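22nd August

Back at the Mundadton cell for the quarterly going-over. Woke at 4, which my body now considers a perfectly normal time to think about rollers. The arm is parked and locked out, so today was all rack – the part the picker depends on and the part everybody forgets to clean.

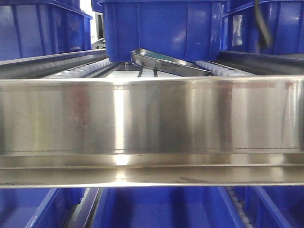
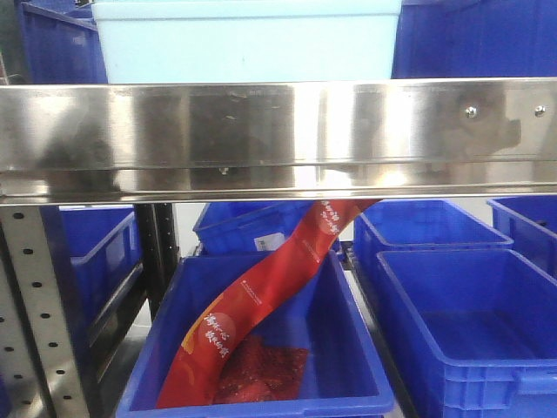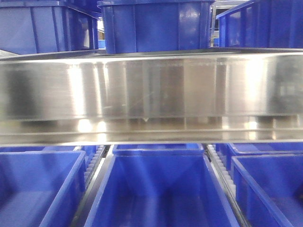 Skemetti rack, steel beam and blue bins on both levels. Red film in the middle one.

The trouble with that beam is its shine. The Briltton vision unit finds bins by their rims and now and then it finds a rim in the steel, then reaches for it with great confidence. I dropped the exposure from 1000 to 533 and the phantom bins went away. At 330 so did the real ones. Back to 533, wrote it on the cabinet door in marker where the last setting, from April, was already written and wrong.

Spun the rollers by hand, one track at a time. Two stiff ones on the lower level, probably packaging dust. Popped them out, wiped the axles, popped them back, lost a clip under the rack, found a different clip under the rack. It fits.

Beam still needs a proper wipe. Matte tape would be better and I have asked Brzozowska for matte tape every visit. They sent a calendar.

Tomorrow: unlock, re-teach the bin positions, slow cycle before lunch.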